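A morning at the Ustbridge refueling hangar

Reading time: 4 minutes

Ustbridge airfield opens its tanker maintenance hangar to visitors once a year, in October. I signed up through the Clerotstead aviation society, which had ten places on the morning tour. The bus left at 7:30 and we were through the gate before nine, after a slow ID check and a short talk about ear protection and where phones could be used.

Coffee was in the side building. Our guide, Baltasar Carretero, works on hose and drogue systems and had the job of getting us from one end of the site to the other before lunch.

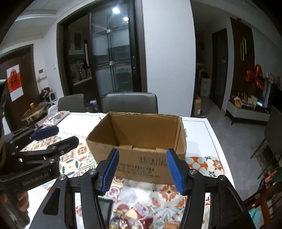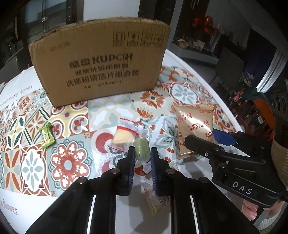
Ladi Bassey wanted to know why anyone still bothers with hose and drogue when the flying boom moves fuel so much faster. Carretero said he gets that one on every tour. The boom does pass more fuel per minute, and large aircraft need it. A hose unit can be hung under each wing, though, so two fighters can fill up at once, and most helicopters that refuel in the air can only use a hose. Many air forces own a mix of receivers, so they buy tankers that can do both.

The hangar itself holds one large aircraft at a time. The one inside was a converted airliner in for a scheduled check, with floor panels up along most of the cabin and the wing pods removed. We were kept behind a painted line on the left side. From there you could see into the bay where the pod attaches, with the fuel line capped and tagged. Carretero explained that the pod has its own small turbine on the nose, driven by the airflow, and that this powers the pump.

One of the pods was on a stand farther down. The hose on this type is 92 feet long and winds onto a drum inside the casing. The drum is the part that takes the most care. When a receiver pushes its probe into the basket, the hose goes slack for a moment, and the drum has to take up that slack right away. If it doesn't, a wave runs down the hose and can break the tip off the probe. The shop tests the response on a bench with a weighted cable. We watched three pulls. It is louder than I expected, and the drum moves too fast to follow.

After that we went upstairs to the training room, where the operator station has been rebuilt from an older aircraft. It has two screens, a stick, and a row of switches for the lights on the pods. Chinyere Adeyemi ran the session. She set up a night contact in light turbulence and let people try it in pairs. Tươi Thái made contact on her second attempt. I didn't make contact at all and was waved off twice for closing too fast. The advice was to stop looking at the basket and fly formation on the tanker, and this did help a little.

There was a longer discussion about automation. The site is taking part in a trial with Florkness, a small company that makes camera tracking software for the contact phase. The software watches the basket and the receiver and works out the closing speed. For now it only gives advice to the operator. Adeyemi said the hard cases are low sun behind the receiver and rain on the camera window, and that they have a long list of both. She would not give a date for when it might control anything.

The last stop was the fuel lab, a single room with a sink and a wall of sample bottles. Samples are checked for water and dirt before every delivery to the tanker. We had roughly 8 minutes there, and I could have used more. The technician was interrupted twice by the phone.

A few practical notes for next year. Wear flat shoes, as the stairs to the training room are open metal grating. Bags have to be left on the bus. Photos are allowed in the side building only. Parking at Clerotstead is free before 8, but the lot by the station fills early. The tour ended at 12:15, and the bus was back in Clerotstead by one.

Kayode Adeyemi is taking names for the spring visit to the control tower.

Recent reports
Probe and drogue: a short history
Notes from the Clerotstead rotor workshop
How tanker crews plan a fuel track
Visiting the Ustbridge fire station

Contact | Copyright Clerotstead aviation society | Back to top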